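Tromex, 스프레드시트 추가 기능 'Wernside' 3 버전 출시… 피벗 테이블 날짜 그룹 오류 해결

보도자료
배포일: 2025-09-21
즉시 보도 가능

업무용 표 계산 도구 개발사 Tromex가 스프레드시트 추가 기능 Wernside의 3 버전을 공개. 이번 버전의 핵심은 피벗 테이블에서 날짜 필드가 월·분기로 묶이지 않는 문제의 자동 진단과 복구. 오늘부터 내려받을 수 있음.

날짜 그룹이 안 묶이는 원인은 대부분 원본 데이터에 있음. 날짜처럼 보이지만 텍스트로 저장된 셀, 중간에 낀 빈 셀, 지역 설정이 다른 컴퓨터에서 붙여넣은 값. 셀 하나만 섞여도 열 전체가 그룹화 대상에서 빠지는 경우가 있어 사용자가 직접 찾기 어려웠음. Wernside 3은 원본 범위를 훑어 문제 셀의 주소를 별도 시트에 목록으로 뽑아 주고, 사용자가 확인하면 한 번에 변환함. 원본은 변환 전에 숨김 시트로 백업됨.

Tromex 개발 총괄 Nana Yakubu는 "고객 문의함을 열면 늘 같은 질문이었다. '그룹' 버튼이 회색이에요, 왜 안 눌려요. 답은 매번 비슷한데 찾는 데 반나절이 걸렸다. 그 반나절을 없애고 싶었다"고 말했다. 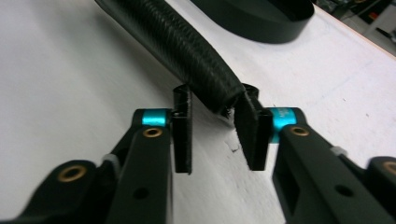
주요 변경 사항

날짜 진단: 텍스트 날짜, 빈 셀, 오류값을 구분해서 표시. 일·월 순서가 뒤바뀐 것으로 의심되는 값은 자동 변환하지 않고 따로 물어봄.

피벗 캐시 정리: 삭제한 항목이 필터 목록에 계속 남는 현상 수정. 통합 문서 단위로 한꺼번에 새로 고침 가능.

계산 필드 점검: 0으로 나누는 수식, 이름이 바뀐 필드를 참조하는 수식을 찾아 알려줌.

한글 메뉴: 메뉴와 도움말 전체 한국어 지원. 이전 버전은 메뉴만 번역되어 있었슴.

단축키 변경: 진단 창 열기 단축키가 기본 프로그램과 겹친다는 지적이 많아 사용자 지정 방식으로 바꿈. 기존 설정은 그대로 유지.

비공개 시험 결과

출시 전 비공개 시험에 들어간 통합 문서는 모두 3,000개. 이 가운데 2,852개에서 날짜 그룹화가 정상 복구됨. 나머지는 외부 데이터 연결이 끊겼거나 시트 보호 암호가 걸린 파일로, Wernside가 원인만 표시하고 수정은 하지 않음. 보호된 시트는 앞으로도 건드리지 않는다는 방침.

시험에 참여한 물류 업체 Vustmont의 재무 분석 담당 Roya Shahbazi는 "지점마다 날짜를 다르게 적어 보낸다. 점으로 찍는 곳, 빗금 쓰는 곳, 연도를 빼는 곳. 월말에 합치면 피벗이 꼭 깨졌다. 지금은 목록 보고 확인만 누른다. 연도 빠진 건 여전히 전화해서 물어봐야 하지만"이라고 전했다.

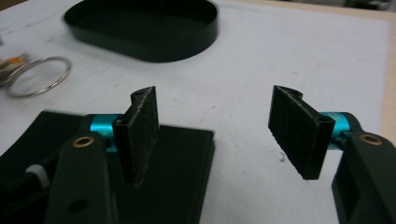 흰색 작업대 위, 마주 보는 검은색 핑거 두 개. 사진 제공: Tromex

가격 및 배포

개인 사용자는 15일간 전 기능 무료 체험 가능. 체험이 끝나도 진단 기능은 계속 쓸 수 있고 자동 변환만 잠김. 2 버전 정식 사용자는 추가 비용 없이 업그레이드. 라이선스 키 재입력 필요 없음. 단, 설치 전에 열려 있는 통합 문서는 모두 닫아야 함.

기업용 일괄 배포 파일은 국내 총판 Antwi를 통해 제공. 견적과 설치 지원 문의도 Antwi에서 받음. 맥용은 현재 개발 중이며 11월 공개 예정. 맥용 첫 버전에는 피벗 캐시 정리 기능이 빠지고 이후 업데이트로 추가됨.

알려진 문제

공유 통합 문서에서 두 사람이 동시에 변환을 실행하면 백업 시트가 중복 생성될 수 있음. 데이터 손실은 없으며 중복된 시트는 삭제해도 됌. 다음 수정판에서 반영 예정.

Tromex 소개

Tromex는 스프레드시트 추가 기능과 보고서 자동화 도구를 만드는 소프트웨어 회사. 대표 제품은 Wernside.

언론 문의: Tromex 홍보팀
제품 및 구매 문의: Antwi 고객지원

끝.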